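Search this guide Enter keyword Go

Brukdale Parcel Bench: Set-up Guide
Section 3: Feeding, Scanning and Sending Mailer Bags

Print this page | E-mail this page

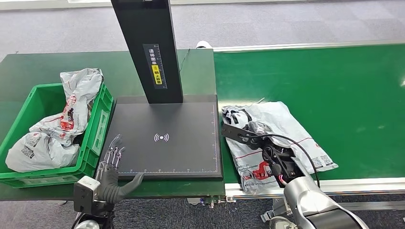
Soft mailer bags are a pleasure to process once the bench is laid out well, and this section gets you there. You'll work in one direction the whole way: crate, pad, belt. Keep the crate on the left of the table with its near wall along the front edge, the flat black pad in the middle at the foot of the post, and the belt on the right. The white ruler-style marks along the edges of the pad are there to be used, so leave them uncovered — they make squaring up a bag wonderfully quick!

Setting up

1. Wipe down the table and the pad with a dry cloth.
2. Put the crate in place and check that it sits flat.
3. Run the post cable behind the post, away from your hands.
4. Start the belt empty and let it run for 5 minutes.
5. Scan one test bag. If the weight and label number both come up on your screen, you're ready to go.

NOTE: Benches delivered to the Tonley and Trujillo depots have the screen on a separate stand. Connect it before step 4.

Working through a crate

1. Take the top bag first. Don't tug at one from the middle of the pile, or its neighbors will come along for the ride.
2. Give the bag a gentle pat to spread the contents. Flat bags read so much better than lumpy ones.
3. Lay it on the pad with the barcode label facing up and the long side along the marks.
4. Smooth any creases out of the label with your fingertips.
5. Wait for the tone, then lift the bag clear. Dragging it will scuff the pad over time.
6. Set it down on the belt, label still up, well inside the metal rail.

CAUTION: Bags that hang over the side of a crate can snag when crates are moved. Tuck them in before you lift.

CAUTION: Keep loose clear wrap off the belt. It slides under the rail and is a real nuisance to get out.

If a bag won't scan

Turn it a quarter turn and try again. Shiny plastic throws back a lot of light, and a small change of angle often does the trick. After 3 tries, type in the number printed under the barcode. Code 696 on the screen means the pad hasn't returned to zero: take everything off it, hands included, and press Reset.

NOTE: Recheck the zero after every 100 bags. Hedvig Lunde, who set up the Kukville benches in July, likes to do it at each crate change instead — a great habit, and easy to remember.

At the end of the shift, clear the belt first, then the pad, and stack the empty crates under the table. Belt cleaning is covered in Section 4.

Share (5) | Comments (3)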